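Search tickets Search

Ticket 1498
Subject: Gray marks on marble-pattern tabletop do not come off
Product: Maurya tabletop, white with gray-brown veins
Opened by: Merike Ramanauskas, Plaltow
Handled by: Thijs Vermeulen, Hodham Surfaces
Status: Closed

Merike Ramanauskas, 9:12

Good morning,

I am writing about the Maurya tabletop which we received from you in February. We are satisfied with the look of it, but we have now a problem with gray marks and I would like to ask for your advice before I do something wrong to the surface.

The marks are thin and dark gray. The longest is the length of my little finger. They are mostly in the back half of the table, where the hand tools are lying during the day. I have tried warm water first, then warm water with dish soap. After the soap they were maybe a little lighter, but I am not sure, my eyes wanted to see an improvement. I did not try anything stronger.

The difficulty is that the pattern itself has gray veins, and some of the marks go along a vein. My colleague Nahuel Toledo looked at the same place as me and he said it is a vein. I said it is a mark. We could not agree and this is a little bit embarrassing to write in a support ticket.

What is normally on the table: two pairs of pliers, one open-end wrench, a small hand saw, and some other things such as an eyeglass case and a cloth. It changes over the day.
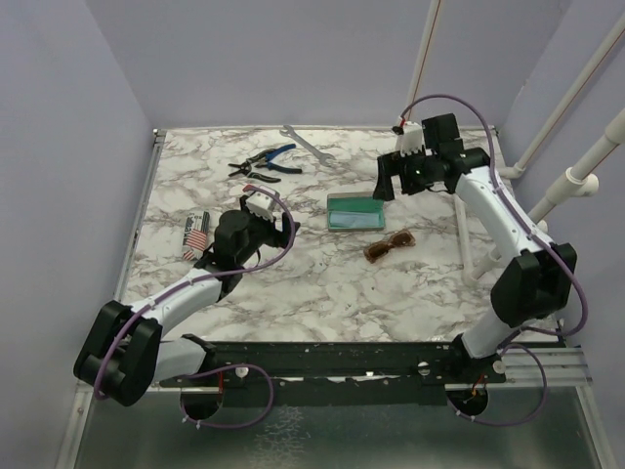
The wrench is the one I suspect the most. It is bare metal, it lies flat, and people pull it toward them instead of picking it up. The pliers have covered handles, so I think the handles are innocent, but the jaws are also metal.

My questions:
1. Are such marks scratches, or is it something which lies on top of the surface?
2. Which cleaner is allowed? The care sheet says "mild cleaner" and I don't know how mild.
3. If it is a scratch, does the warranty cover it?

Thank you and kind regards,
Merike Ramanauskas

Thijs Vermeulen (Hodham Surfaces), 10:40

Hi Merike,

Thanks for the clear write-up. What you have sounds like metal transfer: a soft smear of metal left behind when a tool is dragged. It looks like a scratch and feels like nothing. Quick check, please: close your eyes and run a fingernail across one mark at a right angle. If the nail catches, it is a scratch. If it slides over, it is transfer.

For the vein argument, stick a bit of masking tape right next to the spot and look at it again from the other side of the table, with a flashlight held low. The printed pattern stays the same from every direction. Transfer usually goes shiny at one angle.

Please don't use scouring powder or the rough side of a sponge.

Thijs

Merike Ramanauskas, 11:55

Dear Thijs,

I have done the test with the fingernail on all the marks which I could find. On all of them except two the nail slides over and I feel nothing. On the other two I feel a very small step. Nahuel did it after me, without me telling him the result, and he found the same two.

The flashlight was also very useful. The place we were arguing over is in fact a vein, so he was right. Near to it, one place that both of us believed to be a vein became shiny, so it is a mark, and now we are even.

I put tape beside the two marks with the step. Both are close to the back edge. I tried to think which object makes them, and I now wonder about the saw. It is small and has teeth, and it is often put down with the blade flat on the surface. The wrench makes long smooth lines when it is pulled, but I believe it cannot make a step.

I did not yet clean anything, I wait for your answer about the cleaner.

Merike

Thijs Vermeulen (Hodham Surfaces), 13:20

Hi Merike,

Good, then most of it will come off. For transfer, use Forier cream, the white one, not the spray. A drop the size of a pea on a damp soft cloth, small circles, light pressure, then wipe with clean water and dry it. Try it first on one mark near a corner. If the gloss of the surface changes, stop and tell me.

The cloth matters. It should be the kind you would use on glasses, with no seam or label that can rub. If it has been on the table with the tools, shake it out first. Metal dust in a cloth will give you new marks while you remove the old ones.

On the two real scratches: could you tell me a bit more about how things tend to get put down, before I pass it to Olumide, who looks after warranty.

Thijs

Merike Ramanauskas, 14:05

Dear Thijs,

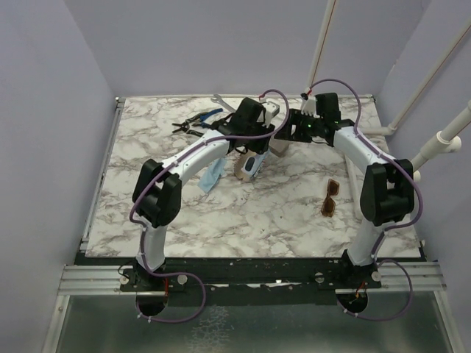 I must correct what I wrote in the morning. I said that the pliers are innocent. The blue ones rest with the black jaws directly on the pattern, very near to the wrench, and in this area are half of the marks. So the pliers are guilty too, at least partly.

The saw has its place more toward the middle at the moment, and the two scratches are farther back than that. This doesn't prove much. It is put in a different place each time.

I have also a question on the sunglasses. They lie directly on the table, and the green case for eyeglasses is sometimes there as well. Can the hinges of sunglasses also make marks? I found none in that area, but I would like to know if I should ask people to put them somewhere else.

The light blue cloth I took away and shook it over the bin, as you wrote. I decided to not use it for the cleaning anyway and to buy a new pack. Our shop has Forier cream, Nahuel will bring it after lunch.

Merike

Thijs Vermeulen (Hodham Surfaces), 14:48

Sunglasses are no trouble on this finish, leave them where people like them. The eyeglass case is fine too. I would only move the tools: wrench, pliers, saw. A felt mat or a shallow tray does the job. If you don't want a mat, ask everyone to lift instead of drag, although in my experience this works for a week.

I've added Olumide to the ticket.

Thijs

Merike Ramanauskas, 16:30

Report after cleaning:

Test mark near the left corner: removed after maybe twenty small circles. The gloss did not change. I looked with the flashlight from two sides.

Marks in the back half: all removed, except the two with the step. One long line needed the cream a second time. I think I was too careful with the pressure at first.

The place we had believed to be a vein: removed. It looks strange to me now, I was already used to it.

The two scratches: the gray color in them is gone, so they are much harder to see. With the fingernail I still feel them. Without the tape I would not find them again.

One remark for your care sheet, if I may. It would help if it said "cream cleaner, no powder" in place of "mild cleaner". I was very near to using the powder that we have for the sink.

Merike

Olumide Adeyemi (Hodham Surfaces), 16:52

Hello Merike,

I have read the full ticket. Scratches from tools are outside the warranty, so I can't offer a replacement top. What I can do is send you a repair stick in the white of the Maurya pattern free of charge, with a sheet of felt that can be cut to size. Fill the two spots, let them set overnight, and wipe off the rest with a plastic card. Please don't use the saw or anything metal to level it.

I have also forwarded your remark on the care sheet to Bastian Petersen, who writes them.

Olumide

Merike Ramanauskas, 17:10

Dear Olumide,

That is fair, thank you. Please send both to our usual address at Plaltow. Nahuel asks if the felt exists in a dark color, as a light one will be dirty very soon. If not, we take what you have.

Kind regards,
Merike

Olumide Adeyemi (Hodham Surfaces), 17:18

Dark gray it is. Stick and felt go out with tomorrow's mail. I'm closing the ticket, and you can reopen it by replying if the filler gives you any trouble.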